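Learning to sleep again after the night shift

For 11 years I worked nights in a packing hall, and in April I changed to the day shift. Everybody congratulated me. My wife bought a cake. I thought that sleep would come back by itself, like a cat that was out for a walk, but it did not come. I was lying in bed at ten in the evening with my eyes open, and at five in the morning I fell asleep like a stone, exactly when I had to get up.

I want to write down what I tried, because when I was searching for advice I found mostly texts for people who are starting the night shift, and very few for people who are leaving it.

My first mistake was the weekend. From Monday to Friday I was very strict, and on Saturday I slept until noon as a reward. My old colleague Prasert Sitthichai, who left nights two years before me, told me on the phone that I was flying to another country every Friday and flying back every Monday. I did not like to hear it. I still wanted my Saturday.

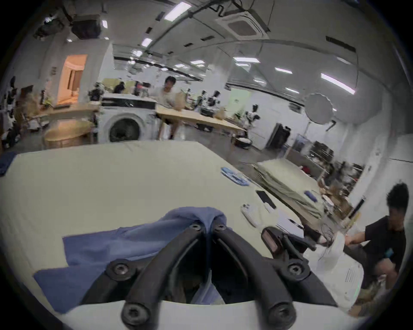
The second mistake was darkness. When you sleep in the daytime, you learn to close every small hole where the light comes in. I had thick curtains, tape on the window frame, and on top of it an old cloth over the face. It was a blue one, a soft and rumpled thing like the one in the photo, and I was so used to it that I could not sleep without it. But with all this darkness my body did not notice the morning at all. Now the tape is gone and the curtains stay open by the width of one hand. The first week was terrible, I woke up at every car. In the second week I started to wake up a little before the alarm, and I was not angry about it.

Then comes the question of food. On nights I had my warm meal at two o'clock, and for a long time after the change I was standing in the kitchen at two o'clock, really hungry. Gudrun Ostermann, the nurse at our company doctor, advised me to eat a proper breakfast even when I have no appetite, and to keep the evening meal small. For the hunger at night she allowed me one banana. I ate this banana for three weeks. After that I sometimes forgot it, and it became brown in the bowl.
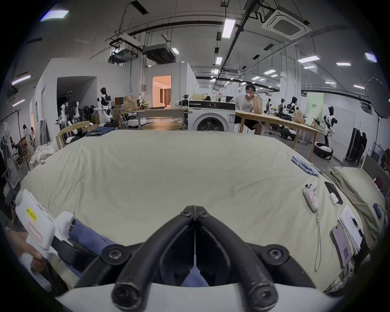
What I stopped doing

I stopped drinking coffee after lunch. I stopped looking at the clock when I wake up, and for this I had to turn it to the wall. I also stopped going to bed "to try." When I am not tired I sit in the chair in the hallway and read something boring. Rüdiger Diekmann lent me a book about canals for this purpose. I am sorry to say that it is interesting.

Naps were the hardest. I allow myself one on Thursday, when the work is heaviest, and it is never longer than 20 minutes.

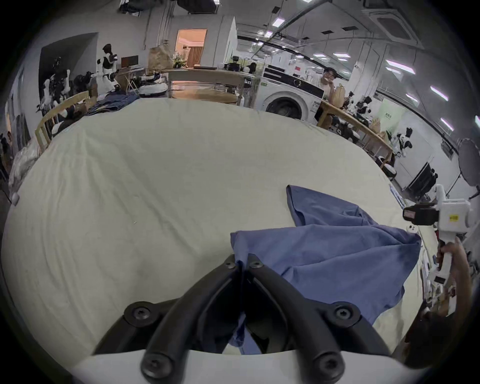 Blue cloth, with creases.

My wife had her own trouble with the change, and I did not think of this before. For 11 years she had the whole bed at night, and suddenly there was a large man in it who turned around and sighed. We talked about it on a Sunday walk, a bit late maybe. The solution was simple: two blankets, and I go to bed first so that I can sigh alone.
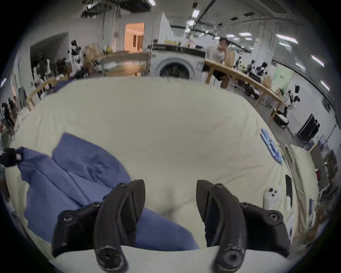 She also asked me to stop reporting my sleep at breakfast. I was telling her every morning how many hours, how many times awake, which dream. Now I write it in a notebook, one line only, and she is free to read it. She has not asked for it yet.

At present I sleep from half past ten until a quarter to six on most nights. There are still bad ones, mostly when the moon is bright or when I had an argument at work. If you have also left the night shift and have found something that helped you, please write it in the comments. I am especially interested in what you do on Saturdays.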